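How to bring a tired wooden table back to life with oil

I've been putting this one off for ages, mostly because every time I mention oiling a table somebody writes in to tell me I should have used varnish. Fair enough! Varnish is lovely. But I like oil, it's forgiving, you can do it in your kitchen with the windows open, and if you make a mess of one patch you can fix that patch without stripping the whole thing back.

The table I learned on was a long pine thing from a house clearance in Prondham. It had ring marks, a burn the shape of an iron and a sticky bit at one end that I never got to the bottom of. I did it in August, with the back door propped open, and I've done quite a few since.

What you'll need

Sandpaper in a coarse, a medium and a fine grade
A cork block to wrap it round
Danish oil or hard wax oil (I use Belkadi, but any decent one will do)
White spirit
A stack of lint-free cloths – old cotton T-shirts are perfect
A dust mask and some thin gloves
A metal bucket with a bit of water in it, for the used cloths. Please don't skip this one, I'll come back to it

First, find out what's on there already

Put a few drops of water somewhere out of the way and leave them for 30 minutes. If they soak in and leave a dark spot, there's very little finish left and you've got an easy job ahead. If they sit there in beads, you've got varnish or a good coat of wax, and that has to come off before the oil can get in. Wax will usually shift with white spirit and some rubbing. Varnish means sanding, and more of it than you'd like.

Check that it's solid wood too. Look at the end of the top and see whether the grain carries on over the edge. If there's a separate strip stuck along the front, you may well have veneer, and you'll want to be very gentle with it. I went straight through the veneer on a little side table once and there's no putting it back.

Sanding

Start with the coarse paper and go with the grain, always. Long, even strokes, and don't lean on it. It's tempting to scrub away at the one bad mark but you'll end up with a dip that catches the light every time you sit down to breakfast. Do the whole top, wipe off the dust, then go over it with the medium and then the fine.

Reddish woods show scratches across the grain terribly, so take your time with those and check your work with a torch held low to one side.

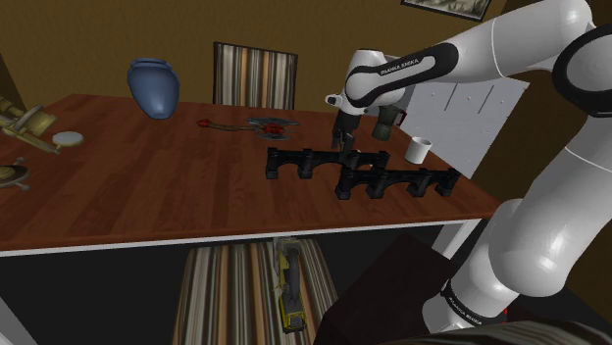 Picture credit: Jonenel (computer render)

When you're happy with it, hoover the top and then wipe it down with a cloth dampened with white spirit. Let it dry off fully. The damp patch also gives you a sneaky preview of the colour you'll get, so if it looks too dark or too orange for you, stop and try a different oil on the underside.

The first coat

Stir the tin, don't shake it. Pour a little oil on a cloth and work it in with the grain, a section at a time, keeping a wet edge so you don't get lines. It'll look gorgeous straight away and you'll want to stop and admire it. Don't stop for too long! After ten minutes or so, take a clean cloth and wipe off everything that hasn't soaked in. All of it. Oil left sitting on top goes tacky, and tacky oil picks up every crumb and cat hair in the house (guess how I know).

Leave it for 6 hours, or overnight if your house is as chilly as mine.

More coats

Give it a very light rub with the fine paper, wipe off the dust and go again. I do three coats on a table that gets used for meals and two on anything else. Each one takes less oil than the last.

Now, those cloths. Oily rags can heat up by themselves and catch fire if they're left scrunched in a bin. Drop them in the bucket of water as you go, then spread them out flat outdoors, in a single layer, until they're dry and stiff.

Looking after it

Go easy on the table for a week. Use mats, mop up spills and don't leave anything wet standing on it. After that, a damp cloth is all it needs day to day, and no spray polish please. When the water drops stop beading, it's ready for a fresh coat – mine gets one every spring, and it takes me less time than doing the windows.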